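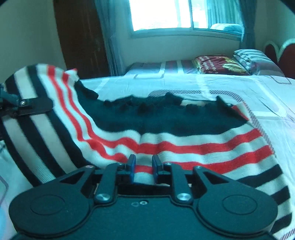
So I finally quit drinking coffee after lunch, and I have opinions about sleep now. Sorry in advance!

Some background for anyone new. I have been a bad sleeper since college. I fall asleep fine, I'm out in minutes, and then at 4 in the morning my eyes pop open and my brain wants to go over every awkward thing I said at my cousin's wedding. I've tried the teas. I've tried the magnesium. I bought a Hestetti sunrise lamp two winters ago and all it did was make me angry in a nicer color.

What got me going this time was Shanti Pandey from my old job, who wrote me a long email in October about how she'd fixed her own sleep with a paper notebook. You write down when you went to bed, when you think you woke up, and what you ate and drank after noon. No app, no watch. I had a Nistik sleep tracker for a while and I loved it a little too much (I'd wake up feeling great, see a score of 49, and be tired for the rest of the day on principle). So I put that in a drawer and dug out a notebook with a water stain on the cover.

The first week was boring. Coffee, coffee, coffee, half a sandwich, bed. But when I read it back I noticed that on my bad nights I'd had a cup at three or four in the afternoon, pretty much every time. I always thought afternoon coffee didn't touch me, because I could fall asleep right after one. Falling asleep was never my problem, though! Staying there was.

So, no coffee after lunch. The first few days were rough. I had a headache right behind my left eye and I was short with the guy at the pharmacy, who did nothing wrong. I switched to a roasted barley thing for the afternoon and it tastes like a campfire, but it's hot and it gives me a mug to hold, and I think half of what I wanted was the mug.

The other change was the bedroom temperature. We had a long fight with the thermostat in this house (old post, if you want to read me complaining about it). I always kept the room warm and slept under one thin thing. Now I turn the heat way down before bed and pile on blankets, and it's so much better. I can kick one off and pull it back without really waking up. My bed looks like a yard sale by morning and I've stopped making it properly. I sort of flap at it on my way to the shower.

What didn't work: the breathing pattern where you hold for a long count. It makes me feel like I'm underwater. Also white noise. I tried rain, and I tried a train, and I ended up lying there waiting for the loop to start over.

I still wake up at 4 some nights. It happened twice last week. But I go back down now, most of the time, and if I don't I get up and read something dull in the other room until my eyes get heavy. I'm working through a history of canals that's 828 pages long and I'm on page 81, so I'm set for a good while.

If you have a barley brand that doesn't taste like a campfire, please leave it in the comments. I'm nearly out of this one and I'm not sure I can face another bag.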